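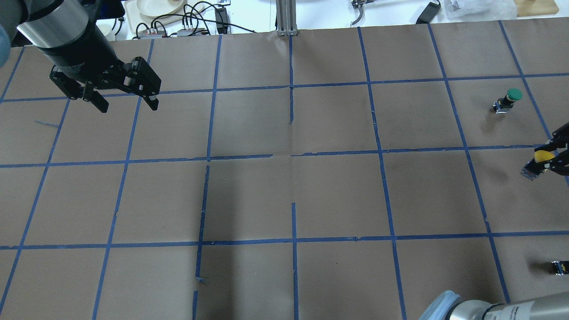

Brown kraft paper marked off into squares with blue painter's tape.

Kraft paper is a strong, usually brown paper made from wood pulp by the kraft process, and it is one of the most familiar papers in everyday life, turning up as grocery bags, parcel wrap, table covers and the outer layers of cardboard boxes. The name comes from the German word for strength, and anyone who has tried to tear a good sheet of it by hand will understand why it stuck.

Manufacture
Wood chips are cooked under pressure in a strong alkaline liquid, which dissolves most of the lignin, the natural glue that holds wood together, and leaves the long, tough fibers behind. Softwoods such as pine and spruce are favored, as their fibers are longer than those of most hardwoods. The pulp is then washed, spread on a moving screen, pressed and dried. Left unbleached, it keeps the warm brown color most people know, though a good deal of it is whitened for labels and flour sacks.

In Merley
The town of Merley has a long and rather fond connection with the trade. The Dumitrescu mill opened beside the river with 2 paper machines and grew, over the years, to 6, turning out 3,000 tons of wrapping paper a year at its height. Much of it went downstream to Wolus, where the Zimex bag works folded it into sacks for sugar, seed and animal feed. The mill has since closed, but its brick drying house still stands, and a paper fair is held there every October, with bag folding, block printing and plenty of brown paper for the children to draw on.

Other uses
Gardeners lay kraft paper under mulch to hold back weeds, dressmakers draft patterns on it, and painters and crafters spread it over floors and tables to catch drips. Plain, uncoated sheets can generally be recycled or composted.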